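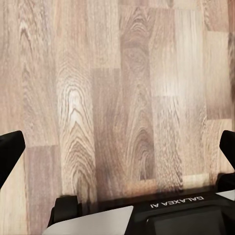 Wundport Battery Walks: access and tour times

Posted by hl_kwan, 11/12/2022

Members are advised that the guided walk of the Wundport coastal battery will resume in March. The party will be limited to 57 persons. The route leaves from the Wullcombe car park and includes the observation post and both magazines. The lower tunnel remains closed.

Enquiries may be directed to me through this board.
Hok-lam Kwan, Walks Coordinator

Reply from grajales_ridge

Thank you for the notice. May I ask that the script be corrected before the walk resumes? On my last visit the guide stated that the guns were fired in anger on 4 occasions. The war diary records practice shoots only.

Reply from C_Wu

I must respectfully disagree with the previous member. The diary held in the reading room is incomplete, and the pages for one winter are missing. My grandfather served in the garrison and his letters refer to a night engagement.
Chia-jung Wu

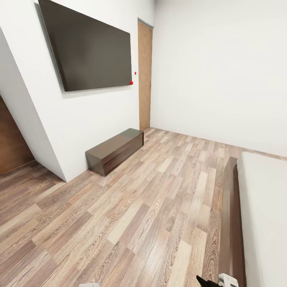

Reply from grajales_ridge

I do not doubt the letters. A letter that mentions firing at night may equally describe an exercise, and the ammunition returns show 707 rounds received and the same number accounted for as practice or returned to store. I would favour the wording "no confirmed action".

Reply from C_Wu

The returns were compiled by the same office that mislaid the diary pages. I would accept "no confirmed action" provided the letters are also mentioned. I can supply copies of 6 of them.

Reply from hl_kwan

The suggested wording is acceptable and the guides will be informed. Ms Wu is requested to forward her copies to me by private message.

Reply from Folo

Is the path to the observation post suitable for a wheelchair?

Reply from hl_kwan

It is sealed as far as the first magazine. Beyond that point there are steps, and no alternative route is available at present.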